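The Mango That Wouldn't Let Go

By Vittoria Bianchini
Sep 9, 2021

Dagný Laxdal keeps a squashed sensor pad on the shelf above her desk. It is a scrap of dark rubber with a crease down the middle, and she hands it to visitors the way other engineers hand over a business card. "Bend it," she says. I do, and a thin wire pokes out of the side. That wire is the reason her team at Murndale spent most of July trying to work out why a robot had stopped knowing when it was holding something.

I love this kind of story. Robots on film either work beautifully or fall over, and neither tells you much. A fault that hides in plain sight for weeks, while everyone blames something else, tells you a great deal about how these machines get through the day.

The task sounds like a game for toddlers. A table is laid with fruit and vegetables, a basket and a bowl, and the robot has to pick things up and put them where it has been told. Murndale hopes to sell the finished software to Raltside, a company that packs mixed grocery orders, and Raltside wants one hand that can cope with everything in the shop. So the team trains on shapes that roll, shapes that slide and shapes with awkward leaves, one after another, all day long.

On the first bad afternoon the robot picked up a mango, carried it over to the basket and didn't let go. It held the fruit over the opening for a moment, then started to squeeze. The motors whined. Someone hit the stop button, and the hand froze with the mango still in it. It took two people to ease it free.

"My first thought was the shine," Laxdal tells me. "Glossy things are a pain for cameras. You get a bright spot of glare, the software thinks it has found an edge, and off it goes." So they closed the blinds and moved the lamps, and the fault went away for 200 picks. They were delighted! Then it came back on a carrot, with the blinds still shut.

What followed was proper detective work. The team went through the logs of 800 grasps, one by one, comparing what the cameras had seen with what the fingers had felt. The cameras were fine. The trouble was in the sense of touch. Now and then the pressure reading from one finger dropped to zero for a fraction of a second, and the software took that to mean the object was slipping. Its answer to slipping was to grip harder. If the reading was still zero, it gripped harder again.

The release command was being sent all along. It simply sat in a queue behind the anti-slip routine, which had been given priority so that the robot would never drop a customer's eggs. As rules go it was a sensible one, and with a broken wire behind it the rule turned a gentle machine into a vice.

The wire ran through the bend of the finger, where it flexed with every grasp. It had cracked inside its sleeve, so it looked perfect from the outside and made good contact most of the time. Wide objects opened the finger far enough to pull the broken ends apart. The mango was simply the widest thing on the table that day, and the carrot, Laxdal thinks, had been taken at an odd angle.

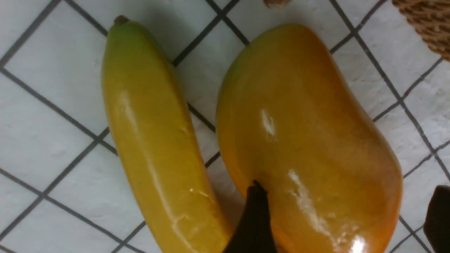
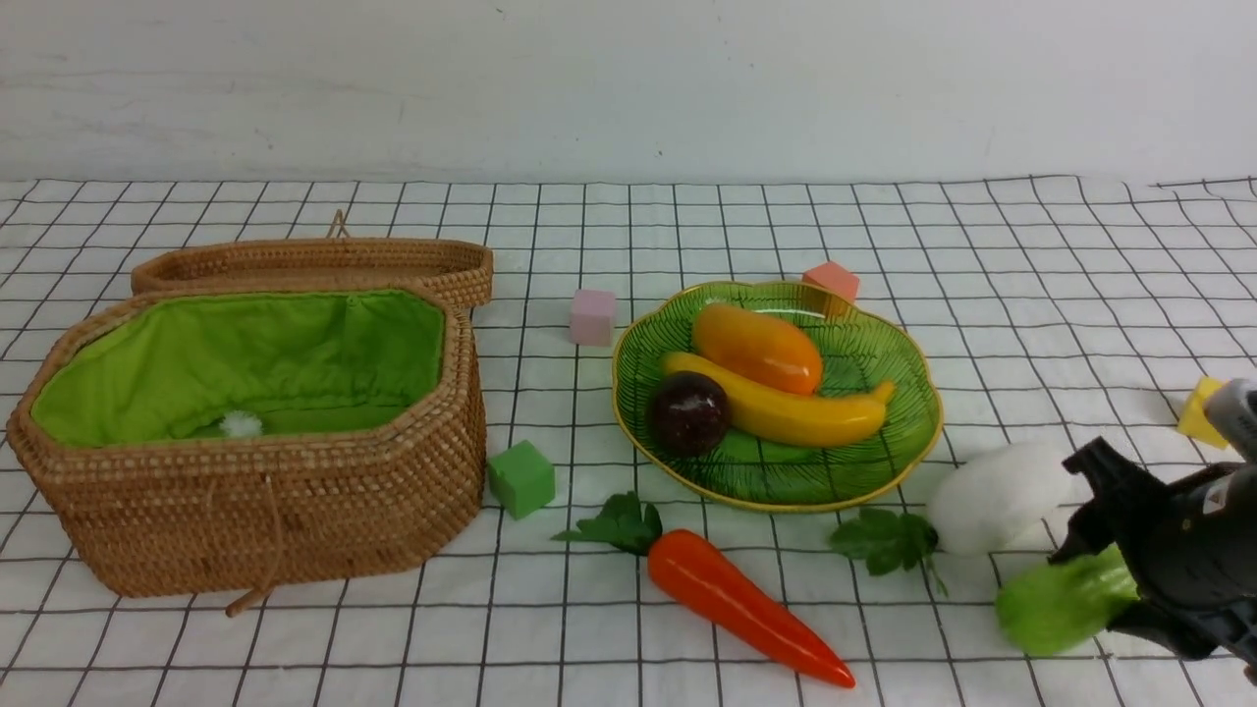

The safety side bothered her more than the wire did. Plastic fruit can be squeezed all day and no harm done, but people reach into that workspace to reset the table, and a hand that answers a lost signal by closing has no business near anyone's fingers. Murndale stopped all shared work for eight days while the code was rewritten. The new version treats a sudden zero as a fault in the sensor until something else confirms it, and there is now a ceiling on grip force that no routine can raise. The stop button has changed too. It used to freeze the hand where it was, which is no help at all if you are the thing being held, and it now lets the fingers go slack.

The repair itself was almost comically simple. Marchetti, the workshop that builds the finger parts, moved the wire to the outside of the joint and gave it a little slack, and a flex test was added to the morning checks. The new fingers have been through another 200 picks of the widest objects without a single dropped reading. Laxdal is pleased, though she wants a good deal more than that before she relaxes.

She has also written the whole episode up, logs included, and sent it to a rival team at Urkora who use a similar layout. They checked their own hands and found one wire starting to go. "They sent me a photo of it," she says, turning the old pad over in her fingers. "Same place, same crease. I was so happy I printed it out."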